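# Visit report: Nurar test house, Vinen site

Date of visit: 16 May 2025
Circulation: service operations, equipment safety file

## Purpose

The visit was arranged after Nurar circulated a fault notice on its cleaning robot in October. The notice covered a failure in which the machine kept hold of a cloth after the control software had recorded it as released. We have two of these machines on order for the Unell residential block, and the notice left several points open. I asked to see the task run, to read the logs and to speak to the people who had written the corrective action.

Vinen is a converted office building on the edge of a trading estate. The ground floor has been fitted out as a set of domestic rooms, with real fittings and tiled floors. The upper floor holds the workshop and the operators' desks. Visitors sign in, receive a short safety talk and are given a wireless stop button on a lanyard. Mine was tested at the door before I went further, and the test was written in the log with the time.

## The original fault

The machine has two jobs in a bathroom: wiping hard surfaces and moving light items out of the way. For wiping it carries a cloth in one gripper. At the end of a pass it opens the fingers, backs the arm off and checks the finger position. If the fingers read as open, the step is marked complete and the next movement starts.

On the day of the fault the fingers opened by the correct amount. The cloth, which had been used damp, stayed stuck to the inner face of one finger. The software had no means of knowing this. It marked the step complete and began its return to the parked position with the cloth trailing from the arm. The loose end caught on a tap lever and the arm went on pulling.

Force on the arm rose until the limit tripped. According to the log this took 973 milliseconds from first contact. The tap was bent on its mounting and the seal beneath it failed, so a small amount of water got into the cupboard. There was no injury. The operator was outside the room at the time and came back when the alarm sounded.

Nurar's first report put the event down to operator error, on the grounds that the cloth had been wetter than the instructions allow. That finding was later withdrawn. The instructions say "lightly damp" and give no way of measuring it.

## What was checked on the day

I watched the wiping and release task in the bathroom, working at the basin. The operator stood in the doorway with a stop button in hand, which is now a fixed rule. Before the change, one person was allowed to supervise two rooms.

The release sequence has been altered in three places. The fingers open further than before. The arm then makes a short, slow movement away from the surface and pauses. During the pause the force reading at the wrist is compared with the reading for an empty gripper. If the difference is above a set figure, the machine treats the cloth as still attached, returns to its last position and asks for help.

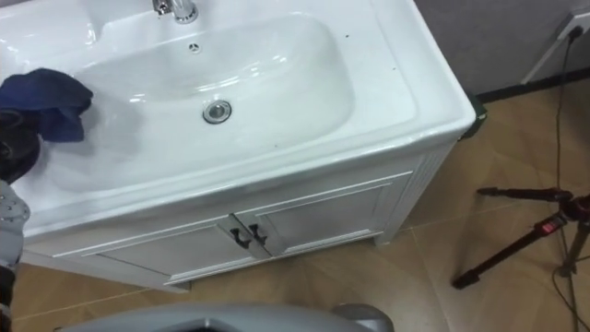
The weak point of this check is the weight of the cloth. A soaked cloth is heavy enough to show clearly in the reading. A thin dry one may be lighter than the normal drift of the sensor, and the check can then pass with the cloth still on the finger. The staff were open about this. Their answer is to permit only one type of cloth, of a stated weight, and to zero the sensor before each room. I do not consider this sufficient for Unell, where residents will put their own cloths within reach of the machine.

The second difficulty is partial support. If the cloth is resting mostly on a basin or worktop, very little of its weight reaches the wrist. The slow withdrawal is intended to draw the cloth clear so that the weight is felt, but the distance allowed is short and a large cloth would still be lying on the surface at the end of it. I asked whether the distance could be increased. It can, but the arm then needs more clear space behind it, and in a small bathroom this space is often not available.

## Results from the logs

I was given the release records for the current software version and read them upstairs after the demonstration. They contain 11 stops for a suspected attached cloth. In most of these the operator's note confirms that the cloth had stuck. In 3 the note says the gripper was clear, and the cause is given as sensor drift.

False stops are a nuisance and carry no great risk. Missed events matter more, and the records cannot show them directly. A missed event appears only if it leads to a force trip or if somebody writes it down. There were no force trips in the period. I asked if the room video had been compared with the logs to look for misses. This has been done for almost a quarter of the runs and no misses were found. The remainder has not been looked at, and no date was offered for finishing it.

The force limit has also been lowered for the return movement. It remains unchanged for wiping, where the arm has to press. Staff showed me the bent tap from the original event, which is kept in a labelled bag in the workshop. The damage is at the base of the lever and agrees with a sideways pull.

## Other observations

- The stop button worked at every point where I tried it, including behind a closed door. The arm holds its position when stopped and does not go limp. The gripper also holds, so anything caught stays caught until an operator releases it by hand.
- The hand release is a small lever under a cover on the wrist. It needs a coin or a screwdriver to open. I raised this as a defect.
- The alarm is a single tone, the same one used for low battery. Staff agreed that the two should be different.
- The Nzioka finger pads, which have a ribbed face to reduce sticking, are on trial on a second machine. It was under repair and I did not see it run.
- The revised instructions still say "lightly damp".

## Position on the Unell order

I recommend that delivery is held until the following are settled:

1. The remaining video has been compared with the release logs and the result sent to us in writing.
2. The hand release can be opened without a tool.
3. The alarm for a force trip is distinct from all other alarms.
4. Nurar states the lightest cloth the release check can detect, with the test figures behind it.

The finger pads may remove much of the problem, but they should be judged on a full set of runs with wet, damp and dry cloths. Nurar has agreed to repeat the demonstration once they are fitted. I have asked that it is done with a cloth of our choosing, and that the water supply to the basin is turned off at the valve first.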